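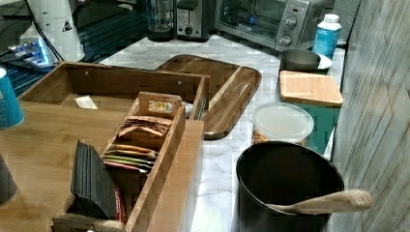
One member wrote in after the last issue to say the kettle at the Prodham hall takes so long that the tea break is over before the second table gets a cup, and asked whether we could start the break earlier. We can. From August the break moves to 2 pm, and the urn goes on when the doors open.

The bigger news is the hall itself. Prodham has put the hire fee up to $220 a month, and that covers the main room and the kitchen but not the storage cupboard, which is now charged separately. We have been paying less than that for a long time, so the rise was expected. Table fees will go up by $2 a session to cover it. Anyone who has already paid for the season won't be asked for more.

We did look at other places. The room at Tinska is cheaper and has better parking, but it holds 20 people at most and the only toilet is up a flight of stairs. The Semeniuk rooms are lovely – good light, proper heating – and booked solid every afternoon until the new year. Prodham it is.

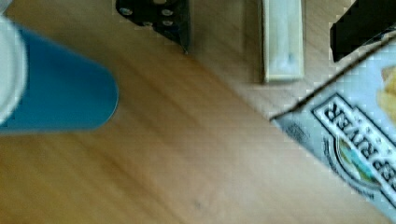

The cupboard is a separate question. We have 13 folding tables, the card covers, the spare chairs and the old noticeboard in there, and the noticeboard hasn't been used since we moved the roster to email. If you'd like it, it's yours, provided you can take it away. The tables stay. The covers need a wash, and a sign-up sheet for that will be on the door.

Parking on the Catside end of the street is still closed while the kerb is being redone. Please use the gravel area behind the hall and leave the gate clear, as the neighbours need to get trailers through. If you're getting a lift with someone, let them know about the gate too.

Keys go back in the lockbox after each session. The code has changed – ring or email if you didn't get the new one. 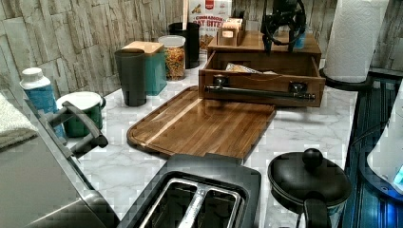

*Kitchen bench, with the chopping board out.*

Please bring a plate to share if you can, and label anything with nuts in it.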